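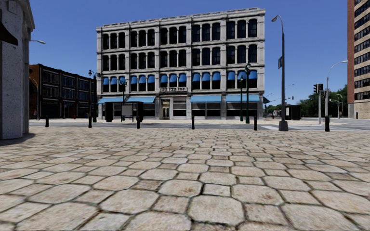

Mine ran all night and gave me nothing but hiss, so is the gain on the Edeck meant to be turned all the way up or what? That came in as a comment under the last section, and I've had the same thing asked by email, so I've rewritten this part from scratch. Short answer: no, please don't turn it all the way up! Long answer follows.

Section 2. Setting up the recorder for night flight calls

Updated 13 Feb 2020

I'm assuming you've already been through Section 1, so the Edeck has its batteries in, the clock is right, and you've got a blank card. If the clock isn't right, go back and fix it now. I once logged a whole night of thrushes an hour off and only noticed when I tried to match them to the weather.

Before you start

You'll need the recorder, the Lý microphone with its foam cover, a bucket or a deep flowerpot, an old towel, and some plastic wrap. A headlamp helps if you leave everything until dusk like I do.

Placing the microphone

1. Pick a spot with open sky overhead. A backyard is fine, and so is a flat roof or a balcony if you're allowed to use it. Keep away from air conditioners, dripping gutters, and anything that hums.

2. Fold the towel into the bottom of the bucket and stand the microphone on it, pointing straight up. The bucket blocks a lot of noise from the sides (traffic, neighbors, the dog three doors down), and the towel stops the whole thing from ringing like a bell.

3. Stretch one layer of plastic wrap across the top and fasten it with a rubber band. Pull it tight. If it flaps, you'll hear it all night long.

4. Run the cable out under the wrap and down the outside of the bucket, with a loop hanging lower than the recorder so rain drips off before it gets to the socket.

CAUTION: The microphone can cope with damp air but it can't sit in water. If heavy rain is forecast, bring it in. I lost my first one in December to a puddle in the bucket, and it was entirely my own fault.

CAUTION: Don't go up on a roof in the dark or in wind. Set up while it's still light, and weigh the bucket down so it can't go over the side.

Setting the levels

5. Switch the Edeck on and hold MENU until the input screen comes up.

6. Set INPUT to EXT. If you leave it on INT you'll record the inside of your jacket pocket, or wherever you've put the thing.

7. Set GAIN to 9. The dial goes a good deal higher, and it's tempting, but past that point you mostly get hiss. If you live next to a busy street, try dropping it a little.

8. Turn LOW CUT on and set it to 222. That takes out most of the traffic rumble. If you're after owls or bitterns, turn it off, or you'll throw away the very calls you want.

9. Put headphones on and rub your fingers together over the bucket. You should hear it clearly. If you don't, check the cable first. It's nearly always the cable.

NOTE: Leave AUTO LEVEL off. It sounds like a great idea, but it pumps up the background every time things go quiet and then the faint calls get buried.

Starting the recording

10. Set the timer to start at dusk and stop at sunrise. I used to stop at midnight, and I was missing the hours before dawn when my site at Mavumcombe gets really lively.

11. Press REC twice. The first press only arms it (yes, I've been caught by this, more than once). The light should be solid red. Blinking means it's waiting for you.

12. Say the place and the date out loud near the microphone. You'll feel silly, but in spring, when you've got a pile of unlabeled files, you'll be so glad you did.

In the morning

13. Press STOP and wait for the light to go out before you pull the card.

14. Copy everything to your computer, then open the folder in Fudatgate and choose Scan. If it stops with error 215, the last file wasn't closed properly. Move that file out of the folder and scan again; the rest will load.

15. Hang the foam cover up somewhere to dry and charge the batteries right away.

Going through the hits in Fudatgate is in Section 3, including how to tell it to ignore crickets.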